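Fake Tulips in January, and Why I'm Never Going Back

By Aarti Nishad
Jan 2, 2024
14 shares | 6 comments

I've been meaning to write about artificial tulips since before the holidays, and now that the tree is down and the living room looks naked, I can't put it off any longer. 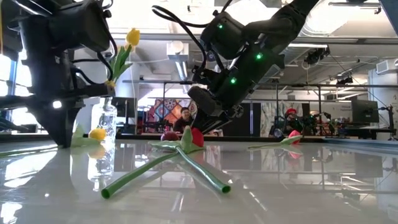
I used to be a snob about fake flowers. My grandmother had a bowl of dusty plastic roses on top of the television and I swore I would never, ever own such a thing. Then my friend Elin Sayce had us all over for dinner last January and there was a big pitcher of tulips on her sideboard, leaning every which way like real ones do after a couple of days, and I spent half the evening wondering where on earth she found tulips that good in the middle of winter. I leaned over to smell them. Nothing! She laughed so hard she had to put down the salad.

So I started buying them, and a year later I have opinions.

First, the color. If you only buy one kind, buy red. I know everybody goes for the pale pink and the cream, and they're lovely in April when the light is soft and the windows are open. In January you want red, and I mean a proper bright red that you notice when you come in from the driveway with your boots on. Then add a little of something darker. A deep purplish red, the kind that's nearly wine, tucked in low beside the bright ones makes the whole bunch look richer. I had mine all one shade for months and they looked fine, but the day I put a couple of dark ones in I stood in the doorway grinning at them.

Second, the leaves. This is where the cheap ones give themselves away. A real tulip leaf is a bit floppy and a bit pointed and it never does what its neighbor is doing. Out of the package they tend to be squashed flat against the stem, all facing the same direction. Take your time here. I pull one up tall behind the bloom, let another one spread out to the side, and bend one so it half hides the flower next to it. Half hiding a flower feels wrong when you've paid for it, but it's the thing that makes people lean in and sniff.

Third, stems! I have so much to say about stems. Some are wire with a coating, which hold a curve well but look like pipe cleaners if you use a glass vase. The ones I like better are the tubular kind, thicker and hollow at the cut end, because a real tulip has a good fat stem and a skinny one never looks right under a big bloom. They don't bend as sharply, so if you're using a tall vase you'll want to let them cross near the top and lean on each other. Two crossed stems will hold up a third one very nicely. I figured that out by accident when I was trying to get a stubborn one to stop spinning around to face the wall.

Before anything goes in a vase, I lay everything out on the table. I really recommend this. If you work straight out of the box you grab whatever's on top, and you end up with all the short ones at the back. Spread them out with room between them, look at which way each head wants to tip, and then start building from the middle. A shiny table is the nicest place to do it, too – you get a little pink smudge of reflection under every red bloom, and it's so pretty that I've more than once just left them lying there through lunch. My husband Naveen has learned to eat at the counter.

That got me thinking about not using a vase at all. For New Year's Eve I laid a loose line of them down the center of the dining table, stems going both ways, with small candles in glass jars set well clear of the leaves. It took me five minutes. Harish Chaturvedi from two doors down asked if I'd had it done by someone, and I have been unbearable about it ever since.

A few practical things people have asked me in the comments on the last post:

Dust. A soft makeup brush, once every couple of weeks. For the deeper cleaning I use lukewarm water with a drop of dish soap, then lay them on a towel overnight. Test one first if they're dark red, as one of mine turned the towel pink.

Storage. Don't stand them in a tall bag, the heads get crushed. A long flat box with tissue paper is best. Mine live under the guest bed next to the wrapping paper.

Price. I've paid as little as $2 a stem and as much as $35 for a bunch, and the $35 bunch was not the better one. Look at the leaves before you look at the tag.

How many. I had 30 stems in one pitcher at one point and it was too many, it looked like a cabbage. I took out a good handful, put them in a jam jar in the bathroom, and both arrangements got better.

I still buy real tulips when they show up at the market, and I'll be first in line this spring, elbows out. But it's gray outside and it has been raining since breakfast, and there's a pitcher of red on my sideboard that makes me happy every time I walk past with the laundry.

Next time I want to try mixing in some bare branches from the yard. If any of you have done that without it looking like a bird's nest, please tell me how!

Last updated January 2024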